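Re: [shoparm] Push tool drifts off line on long strokes

On August evenings, Pliron list member wrote:
> With the straight rod fitted, pushes across the board start on line and
> finish to one side. Short strokes are fine. Is this the Hilleo planner or
> the mount? I have re-run the table calibration and it made no difference.

Check the mount first. I had the same symptom on my build and blamed the planner for most of a month. The Hilleo planner works from the tool length in the config file, and if that number belongs to a previous tool, the tip position is wrong whenever the wrist tilts. Mine still had the gripper length in it. The rod is 130 mm from flange to tip.

Second, look at the board. Mine is maple strips, laid flat on the perforated table. The blocks are plastic with a slightly grainy finish, and they do not all slide the same way. A cylinder standing on end behaves. The stars catch on each other when they are packed together, so I keep clusters out of the test path. 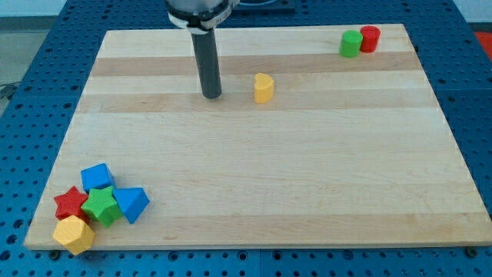
Posted by the list member at Gajewski Street shared shop

For the test itself I use the yellow heart, standing up, with the rod to one side of it and the tip just above the wood. Lower to 2 mm clearance, then push 300 mm parallel to the dark strips. They run the full width of the board and make a good enough straight edge to judge drift by eye.

If the rod stays parallel to the strip and the block wanders, it is contact geometry - a round rod on a curved face will always shed the block eventually. If the rod itself wanders, go back to the tool length, then the collar screws.

The Clirar logger is worth leaving on while you do this. Mine has more than 3,000 strokes in it now.

Post your config if it still drifts.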